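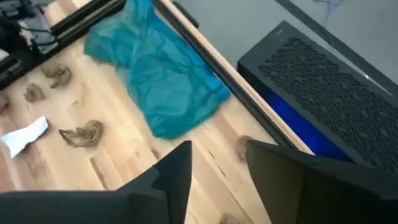
La recogida de residuos ligeros en una mesa de trabajo es una tarea doméstica tan corriente que apenas ha merecido atención en la literatura sobre orden y limpieza, y sin embargo encierra decisiones muy finas. En el protocolo de Nilleck partimos de una superficie de madera clara con restos arrugados de color marrón dispersos y una bolsa de plástico turquesa a medio extender (figura 1), una disposición que a nuestro juicio se parece mucho a la de cualquier cocina al terminar la tarde. Lo primero que conviene resolver – y en esto insistieron casi todos los participantes de Zurbridge – es si se prepara antes la bolsa o se juntan antes los restos.

De las 1,364 secuencias anotadas desde abril conservamos para este apartado únicamente las 33 en las que ambas cosas se alternaban.
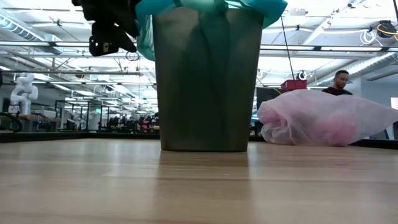
Figura 1. Mesa de trabajo y cubo con bolsa.

Colocar la bolsa pide, además, una paciencia que solemos olvidar: hay que abrirla, buscarle la boca y doblar el borde hacia fuera con holgura suficiente. En 21 de las secuencias el borde se reajustó al menos una vez, y en las dos más largas la anotación de Kartha y la de Hornberg no coincidían en el momento de inicio – diferencia que tratamos en el apartado siguiente.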